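Open Day Walk-Through: Demo Hall, Grullitz Works
Form 666, rev. November (yes, that is the form number; no, we are not changing it)
Inspector: Adaeze Ojo
Demo lead: Esko Karppinen
Visitor side: Wing-sze Tu
Status key: OK / FIX / NO

1. Entrance and route

1.1 Doors open fully and stay open. OK
Comment: The left one used to close on people. Esko now calls this "the old interactive exhibit."

1.2 Floor tape in place from coat rack to Station 4. FIX
Comment: The tape goes straight through a pillar. Visitors will not. Please re-lay.

1.3 Guest limit posted at the door (29 at a time). OK
Comment: Posted in three languages, in a type size suitable for eagles. Passed because it is technically posted.

1.4 Fire exit behind the Koster booth clear. NO
Comment: Two pallets of tote bags. I was told they are "going out shortly." They were told to me in those same words at the last walk-through.

2. Station 1, Jilow conveyor

2.1 Guards fitted, all bolts present. OK
2.2 Belt stops on E-stop. OK
2.3 Sign: no ties, scarves or lanyards near the belt. FIX
Comment: The sign is hung on the guard by a lanyard.

3. Station 2, block pushing

3.1 Board fixed to the table. OK
Comment: I leaned on it with what Raluca Pană described as enthusiasm. No movement.

3.2 Finger has a rounded end, no burrs. OK
Comment: Checked by hand with the arm powered down and locked out. Please keep doing it in that order.

3.3 Blocks free of splinters and sharp edges. FIX
Comment: The star is the one to watch. Its points are fine for a robot and less fine for a four-year-old's foot. Keep the blocks on the board and do not hand them around.

3.4 Start layout agreed. FIX
Comment: The script says "blocks spread evenly across the board." See the photo, then see the script, then change one of them.

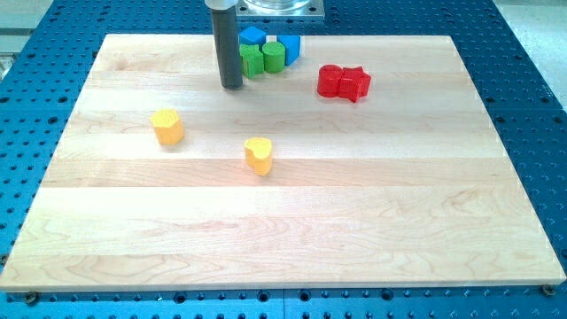 Station 2, board and finger. Blues and greens bunched at the far side, near half of the board clear.

3.5 Audience can see the task from behind the barrier. FIX
Comment: The guests stand on the near side, so they get a fine view of maple. Raluca suggests starting with the yellow heart, as it is closest to the crowd and people like a heart. I have no box for that but I agree.

3.6 E-stop within reach of the presenter. NO
Comment: It is within reach of a presenter with Esko's arms. Albane Sabatier will be presenting. Move it to her side of the barrier and have her press it twice before we open.

3.7 Spoken commands limited to the printed list. FIX
Comment: The list is good. Keep the microphone with Albane. Last year a boy asked the arm for a sandwich and we lost ten minutes to the discussion.

4. Station 3, Flederik palletizer

4.1 Light curtain trips at all heights. OK
4.2 Cell door interlock. OK
4.3 Noise at barrier acceptable. OK
Comment: The palletizer is fine. The promotional video beside it is not. Turn it down or, ideally, off.

5. People

5.1 Every presenter has read the stop procedure. FIX
Comment: All have signed. One signed on the line marked "sample signature."

5.2 Radios charged and labeled. OK
Comment: 1202 and 1267 have swapped labels again. Anyone calling the demo hall will reach coffee. Marked OK since both parties are used to it, but please swap them back.

5.3 First aid kit complete. FIX
Comment: Plenty of bandages, no scissors. The scissors were at the badge desk.

Open items before doors
Fire exit, Station 2 E-stop, star-block rule added to Albane's notes. The two NO items must be cleared and shown to me in person. A thumbs-up from across the hall does not count, Esko.

Re-check at 8:15 a.m., Station 2 first. Wing-sze to bring the spare tape.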